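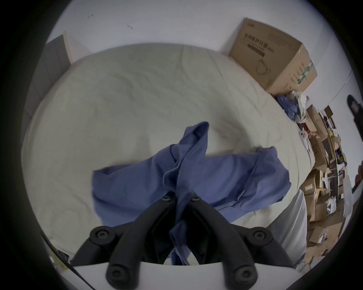 Foire aux questions : journée portes ouvertes de l'atelier Rana

Quel est l'objet de la journée ?
L'atelier Rana ouvre ses portes le 20 janvier afin de présenter ses travaux sur la manipulation robotisée du linge. Le public pourra suivre les essais en cours et s'entretenir avec l'équipe. Le poste principal est consacré à la saisie de vêtements posés sur un lit : une chemise bleue en coton, froissée sur un drap clair, y est pincée entre les deux doigts noirs d'une pince tenue à la main. Les visiteurs majeurs qui le souhaitent pourront prendre la pince en main, sous la conduite d'un membre de l'équipe.

Qui peut participer ?
La journée est ouverte à tous. Les mineurs de moins de 15 ans doivent être accompagnés d'un adulte. Les groupes scolaires sont reçus le matin uniquement, sur demande écrite de l'établissement.

L'inscription est-elle obligatoire ?
Oui. Le nombre de places est fixé à 66, réparties sur l'ensemble des créneaux. Une confirmation est adressée par courriel et doit être présentée à l'accueil. Toute personne empêchée est priée d'annuler son inscription.

Combien de temps dure la visite ?
Chaque visite dure 42 minutes, questions comprises. Les groupes sont limités à six personnes. Les retardataires sont admis dans le groupe suivant, sous réserve de places disponibles.

Pourquoi travailler sur des vêtements ?
Un tissu change de forme dès qu'on le saisit. Un col, une manche ou un ourlet ne se présentent jamais deux fois de la même manière, ce qui rend la planification du geste difficile. Ce sujet est au centre du programme Polum, dirigé par Mme Annelies Kuipers.

Verra-t-on un robot plier une chemise de bout en bout ?
Non. Le pliage complet ne figure pas au programme de cette édition. Une présentation du bras Clomov, limitée à la saisie et au dépôt, est assurée par M. Dirceu Meireles à la fin de chaque visite.

Peut-on photographier ou filmer ?
Les photographies sans flash sont autorisées. Les enregistrements vidéo sont soumis à l'accord préalable de Mme Ilse Timmermans, responsable de la communication.

Les locaux sont-ils accessibles aux personnes à mobilité réduite ?
L'entrée de la rue Brudov est de plain-pied. Il est recommandé de signaler tout besoin particulier lors de l'inscription. Les chiens guides sont admis.

Une autre session est-elle prévue ?
Une seconde journée se tiendra au mois d'août. Les modalités seront publiées sur cette page.

À qui adresser une question qui ne figure pas ici ?
Les demandes sont à transmettre à M. Willy Prins, secrétariat de l'atelier, au moyen du formulaire de contact.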